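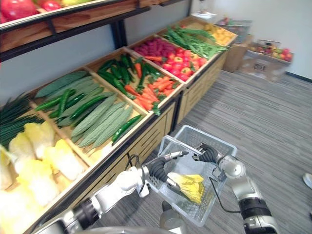

Ó Néill

Search this guide Enter keyword Go

4. Setting up the Skisano produce stand

Read this section to the end before you open the boxes. The assembly needs 2 persons and a flat floor. If your floor has carpet, use the wide feet from bag C.

4.1 Shelf and bins

1. Place the lower body with the open side of the bins to the aisle.
2. Fix the upper shelf to the metal frame with the long screws. Turn them by hand first, and tighten only when all of them are in.
3. Check the stand with a level. Adjust the feet until it does not move when you push on a corner.

CAUTION: Do not lift the stand by the upper shelf. The shelf carries goods, but it does not carry the weight of the stand. Always lift from the lower body, with one person at each end.

4.2 Filling the bins

4. Start with the heavy items, like cabbages, and put them in the end bins.
5. Lay long items, for example scallions, with the stalks to the aisle. Customers take them more easily this way.
6. Place bitter gourds and similar items side by side, a little angled to the front.
7. Keep the upper shelf for small round fruits. Do not stack them higher than 2 layers.

Note: Artificial vegetables from the Clernen series are lighter than real ones. Wipe them with a dry cloth - alcohol cleaners can take away the color.

4.3 After the first week

Tighten all screws again. In stores with much traffic, for example our customer in Warkamley, we recommend to repeat it every month. The maximum load of one bin is 42 pounds. If a bin front becomes loose, empty this bin before you repair it - see section 6 for spare parts.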